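To: the Karneven readers' list
Subject: Re: Which order for the Saltley books?

Replying to the question from November, which I meant to get to before the holidays. I am putting the old message first so people on digest can follow.

> I picked up The Salt Stair at a library sale and finished it in two
> evenings. The back cover says it is the second Saltley romance but
> the used book sites list it as the third. Is there a short one in
> between? Also, does it matter if I skip the first book? I gather the
> couple in it are not the same couple. I do not want to read 925
> pages of family history to find out who the brother is.
>
> One more thing. My copy ends at page 143 of part two with the letter
> being put in the drawer. Is that the real ending or am I missing
> leaves?

The numbering problem comes from the paperback reissue. The hardcovers counted only the full novels, so The Salt Stair was book two. When the set went into paperback they added the Tultanport novella, which takes place the winter before, and gave it its own number. From then on The Salt Stair was book three on the spine, but whoever did the back cover text reused the old copy. Both numbers are right, depending on which edition you have.

The novella is short, 110 pages in my copy. It covers the broken engagement that everyone in The Salt Stair keeps talking around. If you have finished The Salt Stair already you know how the engagement ended, and the only new thing is why. I would still read it. The harbor chapters are better than anything in the first book, and the aunt is in it a good deal more.
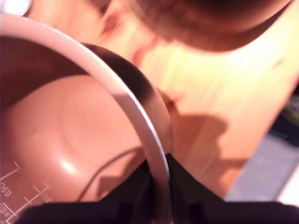 Page last changed: 3 Jan 2019

On skipping book one: you can. The couple are the older sister and the Quách family's younger son, and they turn up later only as the married people who give the dinners. What you lose is the reason the brother won't set foot in the house at Saltley. He was sent away from it in chapter 7 after the business with the forged lease, and his father let him go without a word. The Salt Stair tells you this in one paragraph near the end. I thought it was too little when I first read it. A reader who hasn't read book one may take him for merely rude during the first half, and I think that hurts the proposal scene.

On the ending: your copy is complete. Part two does stop with the letter in the drawer. There was a long argument on this list some years back over whether she has read it by then. My own view is that she has. The seal is described as whole when the letter arrives, and after the storm it is only called "the letter" with no seal mentioned. Others think that is carelessness. The fourth book doesn't settle it, although he does ask her and she changes the subject.

If you want an order, I would go:

The Tultanport novella
Book one
The Salt Stair
The fourth book, whatever your edition calls it

That puts the novella out of sequence by publication but in sequence by events, more or less. The first two chapters of book one overlap with it. Some people here prefer to hold the novella until last so the engagement stays a mystery. Since you have read The Salt Stair, that doesn't apply to you.

Avoid the large print edition of book one if you come across it. It drops the chapter set at the mill, and two later conversations make no sense without it.

I have a spare copy of the novella with a creased cover if you can't find one. Write to me off list.

Comments

saltstair_fan: She has not read the letter. She would have gone to the station if she had.

millreader: Thanks for the warning on the large print. I have that one and wondered why they were both suddenly angry about flour.

tp_winter: I read the novella last and was glad I did. The aunt's speech at the harbor lands harder when you know he comes back.

saltstair_fan: Is the spare copy still going?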